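13 August 2023
Folding cell 4, gripper service and wrist camera check
M. Sisay

Wrist view has been soft since the last firmware load. Exposure on the wrist cameras was still at the February value, too long for arm moves at full speed. Denim smears while the gripper is on the cloth; the grooves in the white panels stay readable.
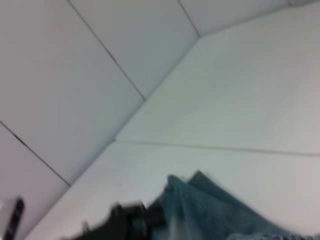 Grippers

Fingertip pads swapped on both sides, Sitex caps, old ones bagged and labeled. Cycle counter read 1,252 at the swap. Left lower finger had play at the pivot. Backed out the linkage screws, cleaned, threadlocker, retorqued. Play gone by hand feel, no gauge on the bench today.

Left cable still exits under the wrist and lies on the table. Needs a clip before somebody folds it into a pant leg. Darko has the part number.

Open position re-zeroed left and right with the Flernari utility. Right zero was off 7 counts, left was fine.

Head camera

Test article is the elastic-waist jeans, folded to a bundle, one gripper open on each side.
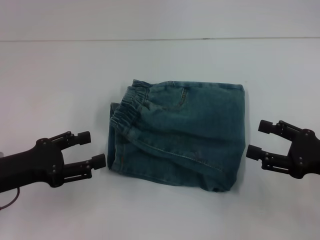 Gathers at the waistband are what the edge finder trips on. It takes the ruffle for the bundle corner and puts the left grasp point too high. Topstitching is faint but usable as a second cue. Masked the waistband in the Prollach config, saved as rev 739. Old rev kept.

Open:
- shorten wrist exposure, then recheck gain
- cable clip, left
- rerun edge finder on the darker denim
- ask Mulugeta whether the spare pads are the same hardness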